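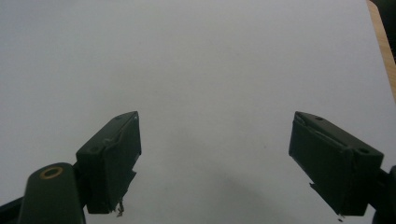
Los dedos de la pinza, abiertos sobre la superficie blanca. En el brazo de la izquierda se ve un aro de color latón, a modo de casquillo.

Pinzas de mano: trucos de taller para montarlas, forrarlas y usarlas

Notas sacadas del montaje de un par de pinzas manuales en el taller compartido Kereama. El proyecto se llama Clumetti y sirve para grabar tareas de casa que después repetirá un brazo robótico. Valen para cualquier pinza de dos dedos con forro blando.

Forrar los dedos

Limpie la cara de agarre con alcohol y déjela secar del todo antes de pegar nada. Si la pieza es impresa, pase antes una lija fina, solo por esa cara.

Corte el forro un poco más largo que el dedo y dóblelo por el canto superior. La tijera deja hilos; con una cuchilla nueva el corte queda más limpio. Apriete desde el centro hacia los bordes para sacar las burbujas.

Los flecos que salgan por abajo se cortan a ras, nunca se arrancan. Al tirar de un hilo se levanta la esquina y hay que repetir el forro entero. Una arruga pequeña en la parte alta no molesta para coger objetos blandos. Con piezas finas, como una tarjeta o una cucharilla, sí se nota.

En Clumetti cambiamos el forro cuando llevamos casi 4,000 cierres. Si se usa mucho con objetos ásperos, conviene mirarlo antes.

Casquillos y tornillos

Meta los casquillos con el soldador a temperatura moderada y sin empujar. El peso de la herramienta basta. Si el casquillo entra torcido, caliéntelo otra vez y enderécelo con un tornillo largo puesto como guía.

No apriete los tornillos del pivote hasta el final. El brazo debe caer por su peso y no bailar hacia los lados. Una gota de fijador de rosca suave evita repasarlos cada semana.

Guarde la tornillería de cada pinza en un bote aparte. Las nuestras llevan 17 tornillos cada una y los largos se confunden con facilidad.

Comprobar el cierre

Ponga la pinza abierta sobre un papel blanco, con buena luz. Sobre fondo claro se ven enseguida los bordes levantados y la diferencia de ángulo entre un dedo y otro. Ciérrela despacio y mire si las dos caras se tocan a la vez. Si una llega antes, afloje su brazo, corrija y vuelva a probar.

Después coja una hoja doblada en cuatro y tire de ella. Si resbala, falta presión o sobra polvo en el forro.

Preparar la mesa

Para las primeras prácticas van bien los objetos blandos y ligeros. La esponja de cocina es lo más fácil, porque se deja coger desde cualquier lado. Deje el vidrio y la loza para más adelante.

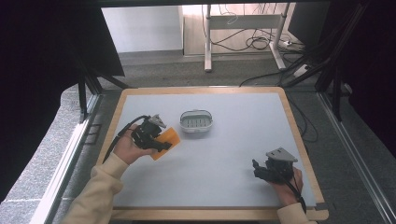

Una pinza en cada mano: la izquierda con la esponja naranja, la derecha abierta. En la mesa, el cestillo blanco.

Trabaje con pocas cosas a la vez y deje libre el centro de la mesa. Los cables deben salir hacia atrás, por la muñeca, con holgura para girar la mano. Si tiran al levantar el brazo, son cortos o están mal sujetos. Una cinta de velcro en el antebrazo lo arregla.

Las mangas largas, mejor ajustadas al puño. El punto se engancha en los tornillos.

Descanse la mano cada siete u ocho repeticiones, sobre todo al principio. El gatillo cansa más el pulgar que los dedos.

Mantenimiento

Pase un paño apenas húmedo por los forros al terminar, sin disolvente, que ablanda el adhesivo. Las pinzas se guardan abiertas, para que el forro no se quede marcado.

Los restos de pegamento viejo salen con aceite de cocina y una espátula de plástico. Luego hay que desengrasar bien antes de poner el forro nuevo.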